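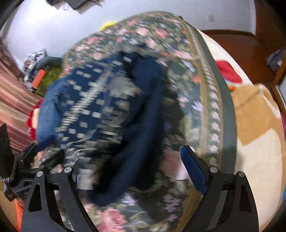
*The floral bag*

## One big bag or lots of little ones? (long visit to family, ferry and two trains)

**vedis_g** wrote:

Hello everyone, and sorry in advance, I do go on a bit. I've been reading this board for years and only signed up last March, so please be gentle.

My sister has moved up to Grirness and I'm going to stay with her for six weeks while she has her knee done. It's a train, then the ferry, then another train, and then her neighbor picks me up in a car that is already full of dog. My question is how you all pack for a long stay in one place when the getting there is fiddly. My daughter is a one-suitcase person and thinks I'm hopeless. I have always been a lots-of-bags person. I've got my knitting in one, medicines and papers in another, shoes in a cloth sack, and then the floral bag for everything I want by me, and if I'm truthful that includes a fair amount of food.

I do love that bag. But every time I change trains I end up doing a sort of dance on the platform, counting handles. Last time I went to my cousin's I got all the way to her front step before I remembered the shoes, and they went on to Bemedano without me. (I got them back! A very kind man at the station had put them behind the counter.)

So: one big case, or carry on as I am? And what do you do about things like slippers, which I refuse to travel without?

Védís

---

**holzer_fan** wrote:

Welcome, Védís! One case, every time. I've got the big Holzer with the four wheels and I wouldn't go back for any money. Everything goes in, the lid goes down, and there's one handle to think about. For the things you want near you, put them in whatever you'd carry to the grocery store and stop there.

Slippers go at the very top of the case so you can have them on before you've finished saying hello.

Andri Oberholzer (yes, I know, the name is why I bought the suitcase)

---

**Mulugeta G.** wrote:

I'm going to disagree with Andri, with affection, as usual. One big case is lovely on a smooth floor. Have you taken that thing up the ferry ramp at Grirness, my friend? I did it with my wife's case, and I'd say I was a reasonably fit man in those days, and I had to stop halfway and let a family with a stroller go past me. The wheels catch in the ridges. Once you're on board, the luggage racks are up at shoulder height, and I don't like to lift a heavy case over other people's heads.

What I do now is take two bags of the same size, soft ones, one for each hand. They balance each other and your back thanks you in the evening. Anything that doesn't fit into the two stays home, or gets mailed ahead.

Védís, I hope your sister's knee goes well. My brother had both of his done and he's back in his vegetable garden bossing everyone around.

---

**rupert.naegeli** wrote:

Mailing ahead is the thing to think about here, I'd say. For six weeks in one house you'll want a winter coat and a proper pair of boots, and neither has any business on your lap. Pack a box, tape it well, write the address on the inside as well as the outside, and send it off the week before. Your sister can have it sitting in the hall when you come in.

I sent one to my son in Prutari this way with his grandmother's mixing bowl in the middle of it, wrapped in three sweaters, and it came through without a scratch. It did take its time. Don't send anything you'll need on your first night.

---

**holzer_fan** wrote:

> The wheels catch in the ridges.

You go up backward, Mulugeta! Pull it, don't push it. I've told you this before, I think in the thread about the airport shuttle.

I'll give you the racks, though. I leave mine on the floor by the stairs with everybody else's and sit where I can see it.

---

**Mulugeta G.** wrote:

Backward, up a wet ramp, with a line of people coming up behind me. No, thank you, Andri. I'll be the one strolling along with an arm for each bag, and I'll save you a seat by the window.

---

**jonas_m** wrote:

Long-time lots-of-bags person here, so I'd like to stick up for Védís a little. Everyone is answering as though the journey is the whole trip. It's one day out of six weeks! The rest of the time she'll be living out of these things in somebody else's spare room, and I have stayed in a good many spare rooms, and there is never a free drawer. My aunt's had a dresser packed to the top with wrapping paper.

With small bags you have a little house wherever you are. The knitting bag hangs on the chair. The washbag goes on the door. The papers go under the pillow, if you're like my mother was. With one big case you're on your knees on the rug every morning digging for socks, and you can't ever close it again.

What I'd suggest, Védís, is to keep all your bags but put them inside something for the day you travel. I use an old duffel, the plainest thing you ever saw. The small bags go in that, I carry it and one other, and when I get there the duffel folds away flat under the bed. So on the platform I have two handles to count and in the bedroom I've got my little house.

Jonas Mösli

---

**vedis_g** wrote:

Oh, this is wonderful, thank you all so much. I made a pot of tea and read it all through and then read it to my daughter over the phone, and she said "listen to Andri," so there's one vote from her.

Jonas, the duffel is such a simple idea and I'm cross that I never thought of it. I believe there's one up in the attic from when the children went to camp. The little house is exactly how I feel about it! My sister's spare room is also where she keeps her sewing machine and the ironing, so I'm not expecting a drawer.

Rupert, I'd like to send a box too, but what does it cost these days? And is there a limit on how heavy? I have heavy boots.

Mulugeta, thank you for the kind words about the knee. She's already bossing everyone around, so we'll see what's left for afterward.

---

**rupert.naegeli** wrote:

It goes by weight and by where it's headed, so I won't guess, but if you stop by the counter with the box still open they'll weigh it for you and you can take things out. I've stood there in front of everyone removing a jar of plums. Stuff the boots with socks, as they're hollow and you've paid for the space.

Another small thing: kitchen scales are a help when you're deciding what to leave home. My toiletry bag came to 3000 grams the first time I weighed it. There was a full-size bottle of shampoo in there, and a second one behind it. I now decant into little jars and it comes in under 500, and I've never once run out of anything I couldn't buy around the corner.

---

**Mulugeta G.** wrote:

Rupert, three kilos of toiletries! And you with your haircut.

---

**rupert.naegeli** wrote:

I was younger and there was more of it.

---

**holzer_fan** wrote:

Please thank your daughter for me, Védís, she sounds like a sensible person.

I'll say one thing against Jonas's duffel and then I'll be quiet. A bag full of bags is heavy in a lumpy way. It hits you in the leg. If you go for it, put the shoes at the bottom and the knitting on the side that rests against you. And do try carrying it up and down your own stairs before the day. My late father used to walk all the way around the block with his packed luggage the evening before, in his hat, and the neighbors would wish him a good trip, and then they'd see him again at breakfast getting the paper.

---

**jonas_m** wrote:

Fair about the lumps. I've had the bruise. I roll up a bath towel and put it down the side, and my hosts are always pleased that I've brought my own towel.

What about food, while we're all here? Védís mentioned it and then everyone went off about wheels. For the ferry I take boiled eggs, bread, a hard cheese and an apple that I cut up beforehand. I used to buy lunch on board until they changed the soup.

---

**vedis_g** wrote:

Cheese sandwiches, the little cucumbers, and a cake that is meant for my sister but which I have been known to start. All of it in the floral bag, as I can't be getting into a duffel every time I'm peckish. That one's staying out on my arm, I'm firm on that.

I found the duffel! It smells of tent, so it's out on the line. My plan is duffel, floral bag, and a box in the mail with the boots and the coat. I'll do the stairs tonight. I don't think I'll do the block, Andri, but I liked hearing about your father very much.

---

**Mulugeta G.** wrote:

A good plan, and I notice it comes to one bag for each arm, which I believe was my suggestion.

Sit on the left side going out, if the weather's clear. You get the lighthouse and then the whole of the bay. And take a scarf for the deck, even if it's warm when you set out.

---

**holzer_fan** wrote:

Right side. The left gets the sun in your eyes after lunch.

---

**vedis_g** wrote:

I'm on the morning boat, so I'll try both! Will write when I get there, if my sister can remember the password for her internet.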